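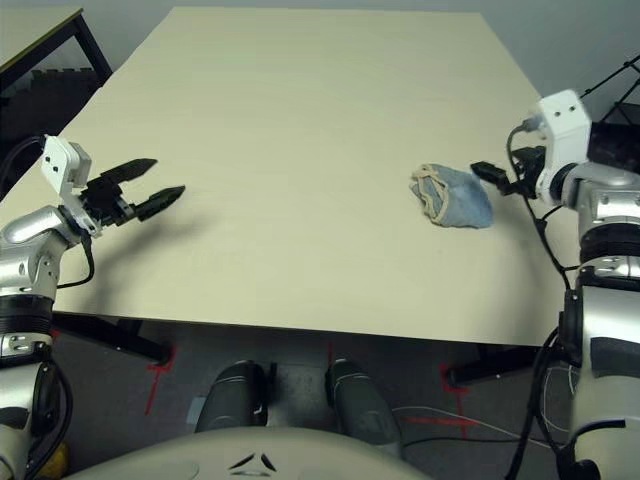 1. Background and Aim

The project was carried out in February as part of the second-year module in Building Services at Padville. Its aim was to establish whether the lighting in the shared work rooms of the Lindemann building suits the people who read and write there, and whether simple changes could be proposed at low cost. The rooms were refurbished under the Trindance scheme, which replaced the older fittings with flat ceiling panels and introduced large tables in light colours.

Previous student reports on the building have dealt with heating and noise. Lighting has been mentioned only in passing, usually in connection with the cost of electricity.

2. Method

A short questionnaire was issued to users of the rooms and 161 completed forms were returned. Respondents were asked how long they normally stay, whether they have noticed glare from the table or from a screen, and whether they change seats during the day on account of the light. Forms that gave no length of stay were kept in the results but left out of the comparison in Section 3.

Light levels were measured at table height with a hand-held Pososa meter, on loan from the department. Readings were taken at 30 points, once in mid-morning and once after dark. The meter was held level and the person taking the reading stood to one side — an early set, taken with the body between the meter and the window, had to be discarded and repeated.

3. Results

Glare was reported by 27 per cent of respondents. It was mentioned most often by those who stay for more than two hours, and by those who work from printed paper with a glossy finish. Few respondents complained that the rooms were too dark. Several wrote that the evening light was "flat" or "tiring", although the meter showed little difference between the points measured after dark.

The morning readings varied much more widely. Points near the windows were well above the level we had set as a target, and the inner corners fell below it at nearly every visit.

A pale table top returns more light towards the eyes than a dark one, and this should be considered together with the ceiling fittings when glare is assessed.

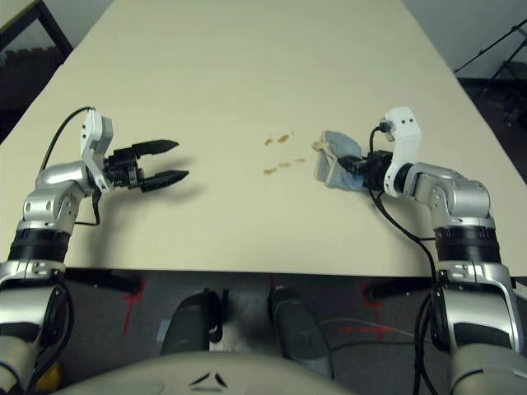 Bernadette Foley, commenting on the draft, held that the questionnaire had asked about glare too directly and may have prompted some of the answers. She suggested an open question placed first, with glare mentioned only later. The point is accepted. Haruto Okabe added that eyesight and the wearing of glasses should have been recorded, and this is also accepted.

4. Proposals

It is proposed that the row of panels nearest the windows be switched separately from the rest, so that it can be turned off in bright weather. A trial period of 15 working days would be enough to collect a second set of forms. Desk lamps for the inner corners were considered, but the position of the floor sockets would leave cables across the walkways.

The revised questionnaire is given in Appendix B and the full table of readings in Appendix C.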